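Alport Family Centre
Play kitchen check, Room 2
Checked by: Meenakshi Fernandes
Month: October
Time: 8:15 am, before the first group
Form 159

Mark each line OK, WATCH or REMOVE. Write a comment for anything that isn't OK. Items marked REMOVE go in the grey tub in the office, with a tag.

1. Toy food

1.1 No splits, chips or bite marks. OK
1.2 Nothing fits in the small parts cylinder. OK
1.3 Colour not coming off on a damp white cloth. WATCH
Comment: The cloth picked up a little colour from one of the vegetables. Washed it and will try again next month.
1.4 Bread slices checked along the crust with a fingernail. OK
1.5 Real food and toy food kept apart. OK
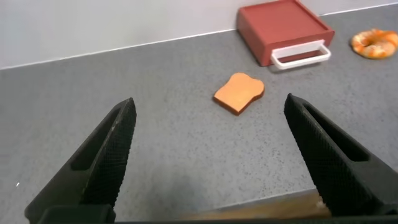
Harish Joseph: Could 1.4 cover both sides of the slice? I had one last winter that was fine on top and had started to lift underneath. I only found it when I was drying it.

Reply, M.F.: Yes. Changed to "both faces and all the way round the crust" on the next print of the form.

2. Toy appliances

2.1 Body has no cracks or sharp edges. OK
2.2 Handles and levers can't be pulled off with a firm tug. OK
2.3 No gap that could trap a finger. OK
2.4 Battery covers screwed shut, where fitted. N/A
2.5 Slots and trays clear of crumbs, beads and paper. OK

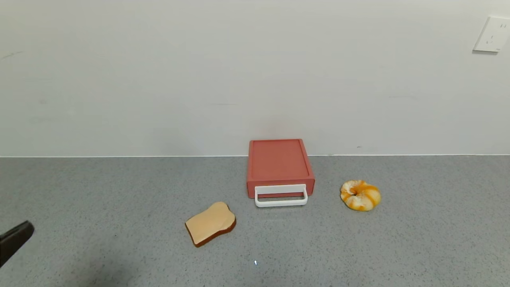

The tug test is the one people rush. Hold the body down with one hand, pull the moving or projecting part straight out, then try it side to side. On the toaster, do this with the white plastic handle at the front. It sits low, close to the counter, so lift the toy before you pull or you'll scrape your knuckles. Put REMOVE if there is any new play in it, even if it stays on.

2.6 Wall behind the appliances wiped. WATCH
Comment: Smudges and a few small dark marks. Ysaline Tanguy has asked for a cleaner that is safe on matte paint. Don't use the scouring pads.

3. Cleaning between groups

3.1 Toy food washed in warm soapy water, rinsed, air dried on the rack. OK
3.2 Spray bottle labelled and filled to the 500 mL line. OK
3.3 Spray bottle stored in the locked cupboard. OK
3.4 Cloths changed. OK

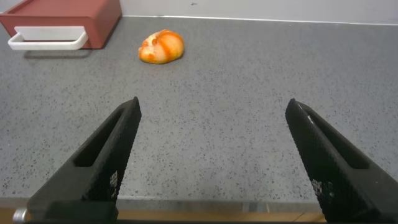 4. COUNTER AND EDGES

4.1 Counter wiped, then checked by hand as well as by eye. OK
Comment: With a speckled grey top, crumbs and grit are hard to see. Run a flat palm from the back to the front.
4.2 Front edge smooth along its full length. OK
4.3 Nothing heavy stored within 150 mm of the front edge. OK
4.4 Floor in front dry. OK

Outstanding from last check: replacement tags for the grey tub (Tiburcio Rosales to order).

Signed: M. Fernandes
Copy to: Sreekumar Subramaniam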